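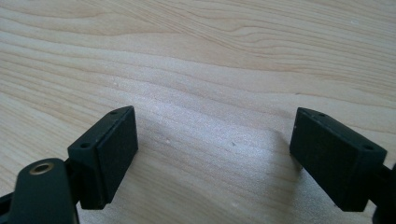
Wiping a table by hand demonstration, gripper width keeps drifting

I'm collecting demonstrations for a simple wiping task with a hand-held gripper, the sort where you squeeze a trigger and the camera on the tool records what the fingers do. Every episode begins with the jaws open over the table and the two pads facing each other across bare wood, then I move in, pick up the cloth and wipe. I have 283 episodes so far. When I plot the opening width that the software works out from the video, the starting value isn't the same from one episode to the next, even though I let the trigger go fully each time. It also jumps about when the glare on the middle of the table is strong. Is this a lighting problem or a mechanical one? The tool is a Trollent kit with printed fingers. I'd like to sort it out before I record the rest.

Posted 10 March 2025

evetent_bench

Could be both, so test them one at a time.

Clamp the tool to something so it can't move, leave the trigger alone and record for a minute with the lamp on, then a minute with it off. If the width changes while nothing is moving, the fault is in the tracking. On ours it was the tracking. We turned the lamp to face the wall and fixed the exposure in the camera settings, and the plot went flat. A plain matt cloth over the table also worked, but then the robot had only ever learnt the cloth and did badly on the real table, so we stopped doing that.

If the width is steady in both recordings, squeeze and release 80 times and look at where it comes to rest. A spread there means play in the linkage. Check the pivots and the pad screws. Ours work slack after a few hundred episodes and I now nip them up every morning.

You don't have to throw away what you have. Record a short open and close at the start of each session and rescale that session's widths to it. For the older ones, use the widest value in each session as fully open. I rescued 488 episodes like that and the policy trained on them was fine.

Herath

Same here, turn the light down.

ketum_user

I'd add that some drift matters less than you think for wiping. The robot only needs to know open or closed on a cloth. For pegs or screws I would care a lot more. If you ever move over to remote control the width comes straight from the motor and this goes away, but it's slower and my wipes came out jerky.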